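我是怎么开始给陌生人写信的

文／Nadine Masri

我的第一封信写坏了三张纸。第一张,称呼写完就不知道该说什么了;第二张,写到一半发现自己在抱怨楼上装修;第三张更糟,通篇像工作邮件,最后居然祝对方“商祺”。我跟这位收信人从没见过面,只知道她叫Ruba Srour,住在一个叫特鲁索普(Trultthorpe)的海边小镇,喜欢鸟,不喜欢香菜。

第四张总算寄出去了。两页纸,写我家附近那个菜市场,写卖豆腐的阿姨怎么用一根棉线切豆腐。写完我还挺得意,到邮局一问,超重,得补邮票。

这事得怪我的老同事Kamlesh Bansal。我们以前在同一家杂志社,他管版面,我管文字,天天吵架,吵完一起去吃面。后来杂志停刊,他回了老家,微信也不怎么用。有一天我收到他寄来的一个信封,里头就一张卡片,正面是他自己画的一只胖鸽子,背面写着:你应该参加这个,你话太多了,电话费划不来。底下抄了一个地址。

那个地址属于一个叫卡拉姆(Karam)的通信小组。规矩简单得很,你写一封自我介绍寄过去,对方从信堆里挑一个人配给你,两个人就开始写。不留电话,不加好友,头一年不寄照片。要是写不下去了,就寄一张空白明信片,对方收到就懂了,谁也不用解释。我觉得这条规矩好极了!要是所有的关系都能这么收尾,得省下多少顿尴尬的饭。

组里眼下有98个人,哪儿的都有。管配对的是Afaf Farah,一位退休的地理老师。我后来采访过她一次(用信采访的,一来一回两个月,主编差点疯掉),问她凭什么决定把谁配给谁。她回信说,看字。字写得急的配给字写得慢的,字大的配给字小的。我又写信追问,这有什么道理呢?她说没道理,可是总得有个办法。

我的字又急又大,Ruba的字像芝麻。她的头一封信我是拿着放大镜读的,读了一个晚上,读完眼睛酸得要命,心里倒很痛快。她写她家窗台上来了一只断了半截尾巴的椋鸟,连着写了一页半。我这辈子没读过谁用一页半写一只椋鸟,而且居然没有一句废话。

写信这件事,最先改变的是我对时间的感觉。从前我发条消息,三分钟没人回就开始胡思乱想。现在一封信出去,快的两个星期,慢的一个多月,你想焦虑也焦虑不动。信在路上的时候,日子照过,菜照买,偶尔在公交车上想起来,哎,它这会儿到哪儿了?想一下也就过去了。

麻烦的是新闻会过期。我有一回感冒,写信跟Ruba诉苦,写得惨兮兮的,鼻涕眼泪都写上了。等她的回信到,里面夹着一包干姜片和整整两页的养病嘱咐,我早就好透了,正坐在阳台上吃西瓜。可我还是老老实实把姜片泡了喝,一边喝一边觉得,补上的关心也是关心,甜的。

反过来也有。有一次她在信里问我,上回说的那个决定做了没有。我想了半天,什么决定?翻底稿才想起来(对,我后来养成了留底稿的习惯,用复写纸,蓝的那种,弄得袖口全是印子),那阵子我在犹豫要不要搬家。等她问到我,我已经在新房子里住了三个星期,连楼下哪家的包子皮太厚都摸清楚了。

说到纸和笔,这是个无底洞,我得劝各位小心。一开始我用的是办公室顺来的打印纸,圆珠笔,心安理得。后来有人跟我提起一种叫雷尔纳(Rerna)的信纸,说钢笔写上去不洇,背面也不透。我买了一本试试,完了。接着就是墨水,就是吸墨纸,就是一把据说很顺手的拆信刀。现在我书桌的第二个抽屉已经关不严了,每次要用膝盖顶一下。

邮票更要命。Kamlesh老早就警告过我,千万别在意邮票好不好看,一在意就回不了头。我没听。如今我去邮局,柜台里那位大姐远远看见我就开始翻册子,翻出来往玻璃底下一推,说,这套有猫。我说来两版。

我跟组里另一位成员Tirta Wattimena聊起过这个。他比我痴得多,他不挑邮票,他攒邮戳。他说邮票是印厂印的,张张一样,邮戳可是人盖的,轻重深浅、歪不歪、有没有糊,每一个都带着那天的手劲。他有一个鞋盒专门装糊掉的戳。我问他糊掉的有什么好看,他说,你看,这个人当时肯定着急下班。

我笑了半天,后来自己拆信的时候也忍不住先看戳。

小组里当然也有写不下去的。我自己就收到过一张空白明信片,是我的第二个笔友寄来的,我们只写了四个来回。明信片正面是一座桥,背面干干净净,只有地址和邮票。我拿着它在门口站了一会儿,说不难过是假的,毕竟我刚写了一封挺长的信,问他家的柠檬树结果了没有。这棵柠檬树我到现在还惦记着。

Afaf在信里跟我说,她每年都会收到几张这样的明信片,有的人不好意思直接寄给对方,就寄给她,请她转。她一律不转,退回去,附一张便条:请自己寄。她说这点勇气还是应该有的。我想象了一下她当老师的样子,觉得她的学生大概都不敢不交作业。

也有人问我,写了这么久,有没有跟谁见过面?有,就一次。去年九月我出差,离特鲁索普只有两小时火车。我提前一个半月写信问Ruba,要不要见见。她回信特别慢,慢到我以为空白明信片要来了。结果她说,好,但是你别指望我会说话,我说话没有写信好。

她说的是实话。我们在车站边上的小馆子里坐了一个下午,前半个钟头简直是灾难。我拼命说,她拼命点头。后来她从包里掏出一个小本子,撕了一页,写了一行字推给我:这家的汤太咸了。我拿过笔在底下写:我以为只有我觉得。就这么着,两个人面对面坐着写起了字条,越写越快,笑得老板娘直往这边看。那页纸我带回来了,夹在那本雷尔纳里头,汤渍还在上面。

临走的时候她送我到站台,忽然开口说了很长一段话,讲那只断尾巴的椋鸟去年春天又回来了,带着一窝小的。她说得一点都不差!我把这话告诉她,她脸红了,摆摆手叫我快上车。

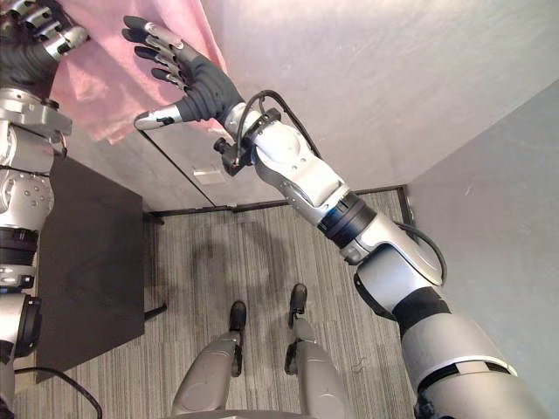

回来以后我们照旧写信,谁也没提过打电话。有些朋友不太理解,觉得都见过面了,干脆加个好友多方便。我解释不清。大概就像有的人适合一起吃饭,有的人适合一起走路,我们俩适合隔着一张邮票。真要每天在手机上互道早安,我估计两个星期就没话讲了。

要是你看到这儿有点动心,我可以讲几条自己摸出来的经验,都不怎么高明。

头一封信别写太长。我知道你有很多话,我也有,可是对方还不认识你,一上来就是八页纸,跟相亲的时候带全家一样吓人。两页足够了,写一件小事,最好是今天刚发生的。

别写“最近怎么样”。这句话在手机上问问还行,在信里问,对方要隔上好久才能答,答的还是好久以前的最近。你问她窗外那棵树,问她上次腌的萝卜,这些都行,经放。

写错了就划掉,别重抄。我一开始总爱重抄,抄得工工整整,Ruba后来跟我说,她最喜欢看的就是我划掉的地方,总想对着灯看清底下原来写的是什么。从那以后我就放心大胆地划,有时候还故意多划两道。

还有,写完先放一晚上再封口。我有一封骂前房东的信就是这么救下来的,第二天早上一看,三千字,标点都带着火气。我把它塞进抽屉里,另写了一封讲阳台上的薄荷。那封骂人的信偶尔翻出来看看,文笔倒是真不错。

关于邮箱也得说一句。住楼房的朋友,请务必检查一下自己家的信箱还能不能打开。我们单元的信箱锈得厉害,我头一个月的信全卡在里头,还以为邮递员对我有意见。后来滴了点缝纫机油,咔嗒一声,掉出来三封信和一张过期的披萨传单。

Kamlesh至今还在给我寄鸽子。他画得毫无进步,鸽子一年比一年胖,有一张我以为是茶壶。我们俩从前当面吵了那么多年的架,现在写信倒客气起来,他会认认真真地问我稿子写得顺不顺,还会在末尾加一句“天凉了”。上个月他寄来一张卡片,说他女儿也想写信了,七岁,会写的字不多,剩下的准备用画补上。Afaf回信说小孩子她不配,让家里大人先练练手。于是这位小朋友就归了我。

她的第一封信前天到的,邮戳糊了一半(Tirta要是看见一定高兴)。信纸上画着一只猫,旁边写着:你好,你家有没有猫?我没有猫,可是我有那两版猫邮票。今天晚上回信,我打算把信封贴满。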